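# Recording bowl-and-bread demos without losing an afternoon

You want the arm to put a bread roll in a pink bowl. You have been told that the way to get there is to do it yourself, by remote, several hundred times, while the computer watches. Welcome. These notes cover the routine we settled on at Genham in June, after the first batch had to be thrown out and we had all stopped speaking to the bread.

I assume the arms are already homed and the Etirden recorder is running. If it isn't, start it now. I once did 17 very good demos with the recorder off. They live on in my memory, where the training script can't get at them.

## 1. Set the table

Put the green cutting mat on the table and leave it there. The printed grid is worth more than any fixture we bought, since you can read off where you set things down and then deliberately set them down somewhere else next time. Pick start positions from the grid list before the session. If you choose "at random" by hand, you will choose the same comfortable spot over and over and call it variety.

You need:

- one pink bowl
- two bread rolls, and a spare in the bag
- blue tape
- a cloth for crumbs
- a chair you don't hate

Let the room be the room. We spent a day clearing the background for the first batch, and the policy we trained on it went to pieces the moment a laptop was left open on the shelf. Now the shelves, vents and screens stay as they are and turn up behind the task in whatever state people left them.

## 2. Check the grip before you check anything else

The padded jaws are what make this task possible, and they are also the part that wears out. Look at the pads at the start of each block. Fuzz and little threads collect on them, and bread makes it worse. Wipe, don't scrape. If a pad has started to peel, tape it down and write that in the log, because the wrist view will look different from then on.

Then take the jaw over to the bowl and bring it near the rim a few times without recording. You're getting a feel for how far the padding sticks out past where your brain thinks the finger ends.
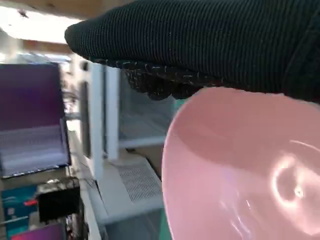
Do the same with the wrist view filling your screen and the head view hidden. Most people find they have been steering by the head camera all along and treating the wrist one as decoration. The policy gets both, so your motions ought to make sense from both. Go slower than feels dignified. Quick wrist swings smear the picture, and a smeared picture at the moment of contact is the one you'll wish you had back.

## 3. Record one demo

1. Set the bowl and rolls on their grid positions. Hands out.
2. Start the episode and wait one breath. The Rustad controller drops the first few commands if you rush it, and you'll get a demo that opens with a twitch.
3. Bring the left gripper over the roll, close, and lift straight up. Close until it holds, then stop closing. Toast is forgiving. A split roll is not.
4. Travel over the rim with room to spare.
5. Open above the bowl, low enough that the roll doesn't bounce.
6. Back away and end the episode.
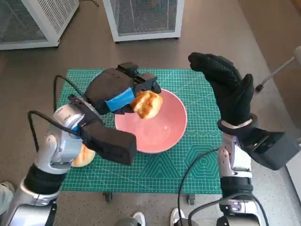

*Left gripper with a roll over the bowl. The second roll waits on the mat; the right hand stays up.*

Park the right hand in the same pose for every episode of this task. It has no job here, and a hand that drifts about with no job teaches the model that drifting is part of the recipe. Check the slack in both arm cables while you're at it. They will find the bowl if you let them.

## 4. Keep the right failures

If you miss the roll, open, line up again and carry on. Those are useful, and we keep them with the tag `recovered`. If you knock the bowl off its spot and then reach in to fix it, bin the episode. The robot will never have your hand available, and it shouldn't learn to wait for it.

Don't throw out a demo for being ugly. Our first batch was all elegance, and the policy it produced had no idea what to do when a grasp was off by a finger's width. It just hung there, like a guest who has forgotten your name.

## 5. Work in blocks of 30

Stop after 30 episodes, watch three of them back, then change operators if you have another one. Past that point people start shaving corners off the path and don't notice. Swap the roll when the crust starts to shed.

For scale: the Pendbridge set came to 1141 episodes before cleaning. We dropped 321, and most of those were late starts, nudged bowls and one long run in which somebody had mapped the wrong camera to the wrong slot. Check your camera slots.

When you're done, sync the folder, coil the cables, and bag the rolls. Please label the bag. They look perfectly fine to anyone who missed lunch.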